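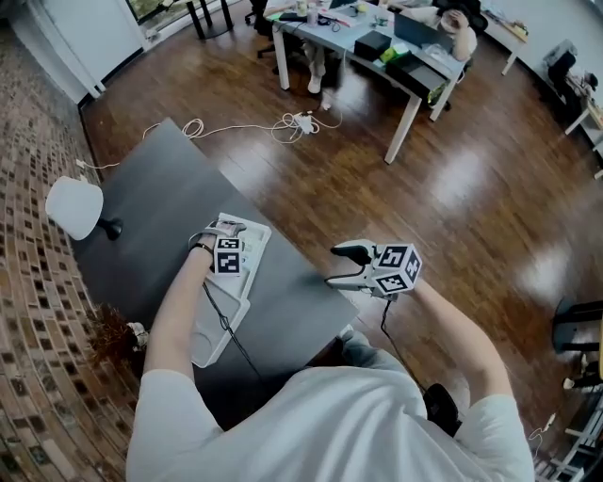 Not yet, was the short answer from the engineer at Zestetach, and then a longer one. Sorting small stuff into a tray, yes, on a good day. A kitchen drawer, no.

"People ask me about laundry every single time," she said. "Laundry is hard. A sock has no shape."

Her team does chores by hand first, holding the grippers, over and over. 2,024 runs of the tray task so far. More than 30 got tossed for bad tracking. The policy trained on teh rest gets 7 in ten tries right, fewer if the tray is turned.

And shops? Jalline wants shelf restocking by July. She laughed. "They can have one shelf. One kind of box."

Would she buy one for home? Long pause. "For a hundred dollars, sure. To watch it."

Slow is the other complaint. A tray she fills in under a minute takes the arm far longer, and someone has to stand near by. Fellance is trying a faster hand, she hasnt seen it run. Next up for her group is cutlery, mixed, forks tangled and all.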